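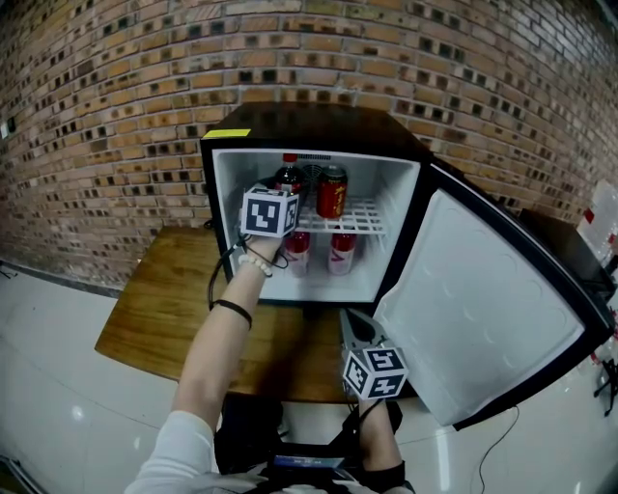 Vichien Limsakul wrote:

I still think we're training for the wrong task. The Skendolen rules say the team has to "retrieve a named item from a closed fridge and hand it over". Closed. Most of what I've seen go onto the drive starts with the door already open. If we turn up in July with a policy that only knows what to do once the door is wide open we get the shelf points and nothing else. Also can somebody please tell me whether the left hand is meant to be doing anything while the right one is inside? I've watched a fair few of the clips and everybody does something different with it. And who has the spare battery.

Vichien, fair points, going through them quickly, I've got a lab at two and haven't eaten.

Door first. You're right about the rules, I reread them last night. Section on the fridge task says closed at the start, but scoring is split: opening is one block of points, picking the right thing is another, closing it again afterwards is a small third one that hardly any team got last year. We started on the picking half on purpose as it was the bit that went so badly at Todton. We had the door open fine at Todton! Then the arm went in and swept the can off the shelf, twice, in front of everyone. So picking first. Door sessions start from next week and I've put them on the sheet. If you want to lead on those please say, you know more about hinges than I do.

Count on the drive as of this morning is 3962 episodes, that's everything, including the mug rack and the drawer from autumn term. I haven't split out how many of them are fridge. Somebody with a spare hour could do it from the folder names, except that a lot of the folder names are wrong (me, sorry, I left it on "drawer_final" for a whole afternoon).

Vichien wrote:

Also can somebody please tell me whether the left hand is meant to be doing anything while the right one is inside?

OK so this was never written down and should of been. What we agreed after the last long session, for the people who weren't there:

If the left gripper isn't needed, hold it upright in front of you, jaws up, marker cube clear of your sleeve, and leave it still. Don't rest it on the table edge. Don't wave it about. If it's for holding the door then it holds the door for the whole episode, from before the right hand moves until after it comes out. No swapping halfway.

Sleeves: long sleeves are ok but push them back from the wrist. Bracelets and watches don't bother the tracking as far as I can tell, it's covering the cube that loses it. When you reach to the lower level the cube gets close to whatever is standing on the top, and with the wire shelf in the way as well you can lose a face or two. Slow down there. Every bad bit in the logs I looked at was either that or somebody going in too fast past the bottle.

Cable. Keep it along the forearm and leave some slack at the wrist, but not so much that it loops down in front of the door opening. I know mine does it as well. Velcro ties are in the blue tub. Please put them back in the blue tub.

Layout of the drinks. Bottle and can up top, the red and white ones underneath, was the set we've used for most of this. Everything being red is deliberate, the Skendolen people put lookalikes in on purpose and last year's list had nearly identical cartons. But we do need to move things round more. At the moment I reckon the Jerner would learn "go left for the bottle" and be right nearly every time, which is no use to us at all. New rule: shuffle after every 14 episodes, both levels, and write the order on the sheet before you start again. Things can be on their side too. Things can be at the back.

Vichien wrote:

And who has the spare battery.

Not me. I had it up to the open day and then handed it to whoever was packing up. Check the bottom of the tripod bag. If it's lost then it's lost, but tell me today and I'll put in for another before the money runs out for this year.

Other stuff while I'm typing

- Fontana build is broken again on the desktop by the window. It runs, but replays the right hand on the left arm. Use the laptop. I've put a note on the monitor, someone has covered it with another note.

- Calibrate at the start of every session please, even if the last person "only just did it". Takes no time. I had to bin 50 episodes from one evening where the cubes were clearly off from the first minute, and whoever did them had sat there a good two hours. Horrible to throw away.

- Wipe down the shelf when you finish. And don't drink the props. The can is the only one with that lettering left and I've already had to explain on the shopping list why we need more cola.

- Test policy from the weekend: I ran it 18 times on the Jerner with the door open. It got the right item in more than half, I'd need to look at the sheet for the real number. When it failed it was nearly always the lower level, right hand side, coming in too high and touching the wire. Top level was pretty good. It even waited when I nudged the can, no idea why, we never showed it that. Logs are up if anyone wants to poke around, the video for the last few is missing, disk was full.

- Freshers who did the training session: you can now book slots by yourselves, one wearing the kit and one on the laptop. Not alone in the room. If the arm is powered on you need one of the second years there.

Slots still open are the early evening ones, five till seven, and the lunchtime one that clashes with the maths lecture. Put your name on the sheet, not in a reply to this, I lose them otherwise.

Vichien can you send round your scan of the rules with the bits you highlighted? The copy in the folder is last year's and I think half the arguments on this list are people reading diffrent versions. And yes or no on leading the door sessions, by tomorrow lunch if you can, I need to book the room.

Right, lab. Will look at replies after six.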